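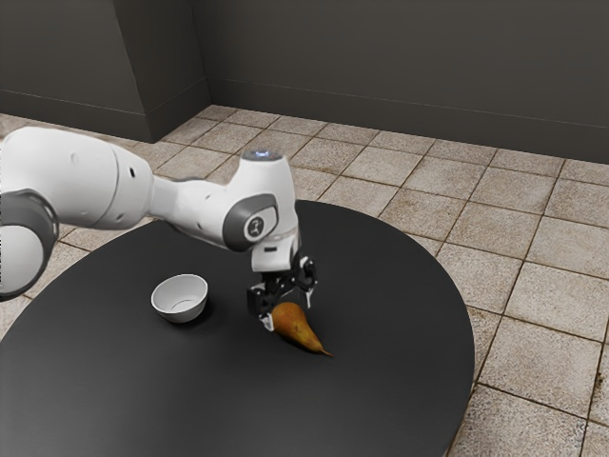 The pear task in our simulator, with the gripper open over the fruit.

About Okthorpe

Okthorpe is a small company in Prundham that shows robot arms how to do jobs. A person drives the arm through a task by remote control or by guiding it by hand, the run is recorded, and the recordings are used to train a program that does the task without a person driving it. Most of what we record involves picking something up and putting it somewhere else.

We work for companies that already own an arm, or plan to buy one, and have a job for it that is hard to write down as a list of fixed positions. Fruit is a good case. A box of pears doesn't arrive in the same arrangement twice, and a pear lying on its side has a wide end and a narrow end, so where you take hold of it matters. A person sees that right away and moves accordingly. Our work is getting that onto a recording in a form a robot can learn from.

How we started

The company was registered on February 7, 2018. Before that it was an evening project, run from a rented unit of 700 square feet behind a tile store. Lina Abou Jaoude had spent years setting up packing lines and was tired of reprogramming the same arm every time a customer changed trays. She wrote the first version of our remote control software on an old desktop computer and tried it out on a used arm with a worn shoulder joint.

The first paying job came that September from Hakim, a produce packer on the other side of Prundham. They wanted mixed fruit moved from a table into small containers. We delivered 518 recorded runs. Some of the early ones were poor, because we changed our minds about how to hold the fruit after the first afternoon and had to go back and label which runs used which grip. We still label every run that way.

We moved to our present building when the unit got too crowded. There are seven of us now.

What we do

Remote control sessions. An operator sits at a desk with a pair of hand controllers and a screen. The arm follows the operator's hand, and a trigger opens and closes the gripper. We record the joint positions, the gripper opening and the camera views for the whole run.

Hand guiding. For some real arms the better way is to stand next to the machine, put it in free-drive mode and lead it through the motion. It is slower and tiring on the shoulders, but people who know a job well and have never touched a controller usually pick it up in one sitting. We often do this at the customer's site with the customer's own staff.

Simulated sessions. A lot of our recording is done in a computer model of the work area before any hardware is set up. The operator's desk and controls are the same. The arm, the table and the objects are drawn by the simulator. This lets us start on a project while the customer is still waiting for delivery of an arm, and it means that a new operator who drives a gripper straight into the table has not broken anything.

Checking and cleanup. Every run is watched by someone other than the person who made it. Runs are sorted into usable, usable with a note, and rejected. Rejected runs are kept in a separate folder, and the customer can have them on request.

All of this runs on Trikex, our own software. Trikex handles the controls, the recording and the review screen. We license it to customers who want to keep recording after our part of the project is over.

The pear task

Every operator here begins with the same exercise, and visitors are welcome to try it. There is a round black table with a pear and a small white bowl on it. The job is to pick up the pear and put it in the bowl.

It takes longer to learn than people expect. The controls are easy enough. The trouble is judging depth on a screen, and new operators tend to stop too high, close the gripper on nothing, and then come down too fast on the second try. We ask them to line up above the fruit first, come down slowly, pause, and only then close the fingers. The pause adds time to the run, but it gives a clear point in the recording where the approach ends and the grip begins.

We also ask operators to vary the grip on purpose. If every run takes the pear in the same spot, the trained program has little to go on when a pear lies at a different angle. An operator's sheet for the session says where the pear starts and which part of it to take hold of. The sheet does not say how fast to move. We tried setting a speed and the runs became stiff, with small corrections at the end that did not look like anything a person would do.

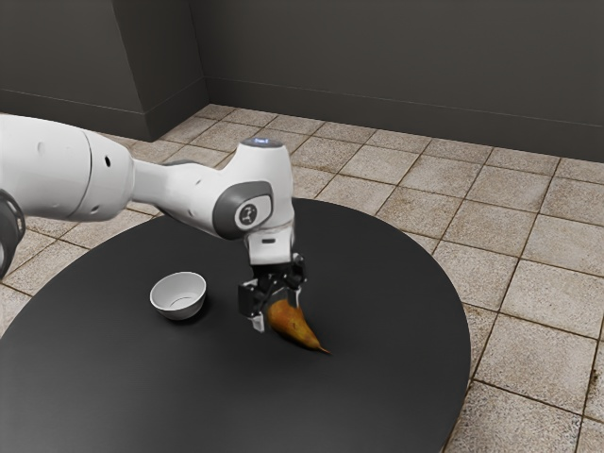 Victor Mrema would rather train new operators on the lift than on the approach. In his opinion the approach gets better by itself after a day or so of practice, while a bad habit in the lift stays, and he would have people repeat the first inch off the table until they can do it without a jerk. He has also asked for the pause to be shortened.

We have gone partway on that. The current training plan has a separate block for lifting, and the pause is left to the operator once he or she has passed the first review. The pear and the bowl have stayed in the plan through every revision so far.

How a project runs

A normal project has four stages.

First, we visit. We watch the job being done by the people who do it now, and we ask them to talk while they work. We take measurements of the table, bins and fixtures and bring back sample objects where we can.

Second, we build the work area in the simulator and record a short trial set. The customer gets to see these runs and comment on them. Most changes of plan happen here. One customer realized from the trial set that their bins were turned the wrong way for the arm's reach and moved them before ordering the mounting hardware.

Third, we record the main set, simulated or on a real arm or both. The customer receives the runs in batches, with the labels and review notes.

Fourth, we come back after the trained program has been in use for a while and look at where it fails. Those cases are recorded as additional runs, with the operator taking over at the point where the program went wrong and finishing the job by remote control.

We don't sell arms or grippers, and we don't take a commission from anyone who does. If your task would be better served by a chute or a fixed pusher, we will tell you at the first visit and charge you for the visit only.

The people

Lina Abou Jaoude runs the company and still does most of the first visits. The rest of us divide our time between operating, reviewing and software, and everyone takes a turn at the controls each week, including the person who does the invoices. Operators are paid by the hour and not by the run. We tried paying by the run during one busy stretch, and the share of rejected runs went up enough that we dropped it.

Our operators come from different lines of work. We have had a dental assistant, a crane driver and two people from the Hakim packing floor. Experience with robots is not required. We look for steady hands, patience with repeated work, and a willingness to have one's runs picked apart by a coworker in review.

Shifts at the controls are limited to short blocks with a break between them. Eyes get tired before hands do, and tired operators start to rush the release.

Working with us

If you have a task in mind, send a short description and, if possible, a video of a person doing it from start to finish at normal speed. Please don't edit out the mistakes. Tell us what arm you have, or that you have none yet.

Schools in the Prundham area can book a visit. Students get time at the controls in the simulator and can take home a copy of their own runs. Groups should be small enough to fit in the operator room, so larger classes are split and come in turns.

Openings for operators are posted on our jobs page when there are any. Applicants are invited to a paid half-day that begins with the pear task and ends with a review of the applicant's own recordings.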